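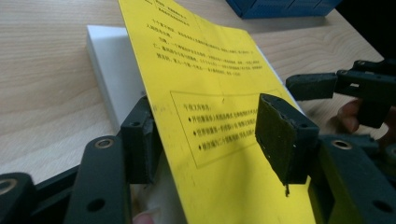 4. Aligning the Finder and Finding Your First Galaxy

Your Drikbridge 100 mm reflector leaves the factory with its finder pointing somewhere in the sky. Getting it to point at the same somewhere as the main tube is your job, and it is far easier in daylight.

4.1 Daytime alignment

1. Set the tube on the Ketine mount and tighten both clamps.
2. Insert the 30 mm eyepiece. Remove the dust cap. (Our support line would like you to read that sentence twice.)
3. Aim at something that stays put, at least 300 yards off. A chimney is good. A cow is not.
4. Center the target in the eyepiece and lock the mount.
5. Turn the finder screws until the crosshair sits on the same target.

CAUTION: Never aim the telescope or the finder near the Sun. Eye damage is instant and isn't covered by the warranty, or by anything else.

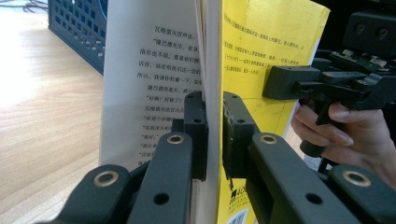 Printed page on the left, yellow cover on the right.

4.2 At night

1. Let the tube cool outdoors for half an hour.
2. Check the finder against a bright star and nudge the screws if needed.
3. Fit the lowest-power eyepiece you own. Resist the other one.
4. Work from star to star using the Montes chart, turned to match the view.

Note: The finder shows everything upside down. You get used to it, mostly.

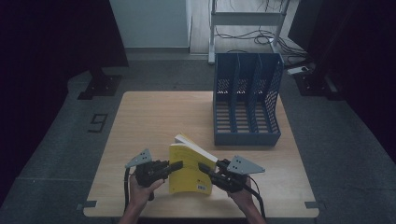 Yellow paperback held upright over the table.

4.3 What to expect

Galaxies look like a thumbprint on the glass. If the smudge moves with the stars when you tap the tube, congratulations. If it stays where it is, clean the eyepiece.

Maite Aguirre, who tested this section from the Wisholm field in March, logged her first faint one after an hour and called it "gray, I think." 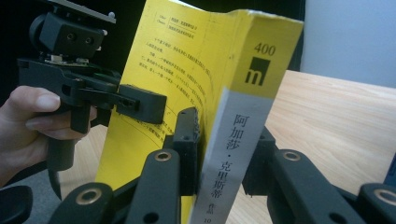
Write down what you saw before going in, including the gray ones. A red flashlight keeps your night vision intact; the porch light ends it.

If the finder won't hold its position, see 7.2, Loose Screws.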